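Arkik Witach 145: long-term review

By Sidra Butt

The Witach is the small hatchback Arkik makes for people who have stopped expecting things of small hatchbacks. I had one for most of August, and by the end of it I'd grown fond of the car in the way you grow fond of a neighbour who only talks about bins.

Mine was the 145, named after its horsepower, with the Barbu trim. Barbu sits in the middle of the range and gets you heated front seats, a reversing camera and a badge on the tailgate that my mother assumed was the name of the dealer. The cheaper version does without all of these and has wheel trims that look like something off a desk fan. Get the Barbu if the money allows.

It starts well. The driving position is properly good, low enough to feel like a car, with a wheel that comes out far enough for people with long legs and ordinary arms. The seats look flat and turn out to be excellent. I drove to Grulstead and back in one go, with a stop for a sandwich I'd rather not discuss, and got out without making the noise I usually make.

The engine is a three-cylinder turbo petrol and sounds like one. Pull away gently and it burbles along in the background. Ask for more and it clears its throat, thinks it over, and then delivers the lot at once, generally just as the gap on the roundabout has closed. You learn to ask early. Once moving it's quick enough for anything a sensible person would want, and on the motorway it settles down nicely in sixth. Over the whole loan I saw 40 to the gallon, a long way short of the brochure, though the brochure presumably wasn't stuck behind a gritting lorry trial on the Grulstead bypass.

The gearbox is a manual and a nice one, short and light. Reverse needs a collar lifted under the knob, and I forgot this every morning.

Ride and handling next. The Witach is softly sprung by the standards of the class, and I'm all for it. Speed bumps pass underneath with a polite thud. Push on down a B-road and it leans a fair bit, then grips, then carries on gripping after you've lost interest. The steering is accurate and has all the feel of stirring soup. There is a Sport button — it makes the steering heavier and the dials red, and I pressed it 2 times.

Now the screen. Arkik has put the heater controls in it, three taps deep, behind a picture of a leaf. Changing the temperature on the move means looking away from the road for longer than I like, and the voice control heard "warmer" as a request to call Warren. I don't know a Warren. The volume, thank goodness, still has a knob, and it's a lovely knob, knurled and slightly too big, as if the one designer who won an argument wanted us all to know.

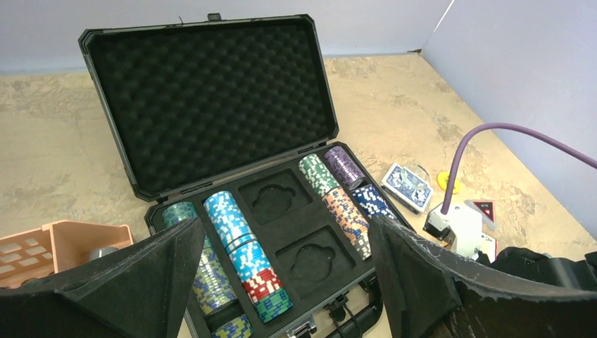 Space is where the car makes its case. Two adults fit in the back without falling out, three if they're related. The boot is deep and square, with a false floor you can drop by lifting a tab, and it took our weekend bags, a folding chair and a box of games with room left over. The rear seats go down almost flat. The parcel shelf, on the other hand, is held on by two bits of string and hope, and one of the bits of string came off in my hand.

Other grumbles: the door bins rattle unless you stuff them with something, the rear wiper clears a patch the size of a slice of toast, and the lane assist has strong views about hedges. You can switch it off, but it comes back every time you start the engine.

As for price, the Barbu costs 500 pounds more than the basic car once the current offer is taken off, and that seems fair for warm seats alone. Insurance was reasonable when I got a quote, and the service intervals are generous.

Would I buy one? I'd want to try the automatic first, as I do a lot of town driving and my left knee has opinions. But if you need a comfortable, roomy small car and can live with setting the heater before you leave the drive, put it on the list. Take a bit of string.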